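Antoniuk Cars Forum > Engine and Fuel > Hot restart problem after carb rebuild

flatsix_lou
Posted 05/08/2022
Car is the two-door with the 242 six and the original single barrel. I rebuilt the carb over the winter with the Momura kit. Cold start is fine, idle is fine, cruise is fine. Shut it off hot, wait fifteen minutes, and it cranks forever before it catches. Float level is set to the sheet in the kit. Fuel pump is new. Odometer shows 2,421 since the engine went back in. I want this fixed before the Miltport show because the line to get onto the field is stop and go and I don't want to be the guy getting pushed.

tappetnoise
Percolation. The bowl boils after shutdown and dumps down the throat, so you are flooded and the bowl is low at the same time. Try it with your foot flat on the floor and do not pump. If it catches faster that way, you have your answer.

flatsix_lou
Flat on the floor helps. Still a long crank, but shorter. So what is the cure? I have the thin paper gasket under the carb, same as what came off.

Rustbelt Ray
Thick phenolic spacer. Check hood clearance first, the air cleaner stud gets close to the brace on the two-doors. You will also need longer studs and you will have to redo the throttle rod length. Mine took 2 tries to get full throttle back.

gearlube44
I'd leave the spacer in the box until you check the heat riser valve. On these they rust shut and the exhaust cooks the base of the manifold the whole time the engine is running. Tap the counterweight with the engine cold. It should swing freely and come back on the spring. If it's stuck, no spacer is going to fix it.

Rustbelt Ray
Mine is free and I still had the problem until the spacer went on. Today's fuel boils at a lower temperature than what these were built for.

gearlube44
Fine, but you checked yours. He hasn't said.

flatsix_lou
Checked it this morning. It moves, but stiff, and it doesn't return all the way. Soaking it with penetrant now. Spring looks tired.

tappetnoise
Then start there. Jernmont lists the spring and the stop as a set, part 823. Clean the shaft with penetrant and graphite, not motor oil. Oil bakes on and you are back where you began by October.

oldbluecoupe
One more thing to look at is the fuel line routing. The factory line runs forward of the thermostat housing with a gap you can get a finger through. A lot of replacement lines are bent wrong and sit right against the housing. I would also put an insulating sleeve on the section between the pump and the carb. Some people use clothespins, which I don't think do anything.

flatsix_lou
Line is touching. Good catch. I'll rebend it and leave the carb gasket alone for now. Plan is riser spring, then line, then test. If it still cranks long I'll order the spacer and measure the hood.
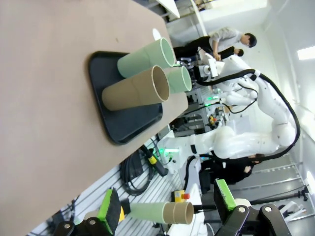

gearlube44
Do the riser and the line one at a time and test between them, otherwise you won't know which one did it. Same fifteen minute wait each time, hood closed.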